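### 3.2 Building and aligning the two arms

We put the Fliven cell together over the winter on a bench in the Trastham shared workshop, in the evenings mostly, and a good deal of what follows comes from doing things twice. Both arms are bolted to one base plate, and they share a single controller board (a Hattar, bought secondhand and still going strong). Each gripper was calibrated alone before we let the pair work in the same space, and we would warmly encourage anyone repeating this at home to be just as patient.

The task we cared about most was bringing the fingertips close together over colored blocks on the table; Figure 3 shows one fingertip close to the other gripper's finger plate, with blocks nearby. With the Dulitz planner at its default settings, the tips could drift apart by up to 5 mm over a long evening, so we added a short homing move between trials.

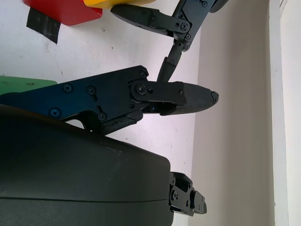

**Figure 3.** The two grippers with their fingers nearly touching; red, yellow and green blocks on the white table.

With homing in place we ran 467 trials, the first 300 of them at half speed, and went over the linkage screws with a hand driver each time we sat down to work. It is a slow habit, but a pleasant one, and we have kept it up through the trials reported in Section 4.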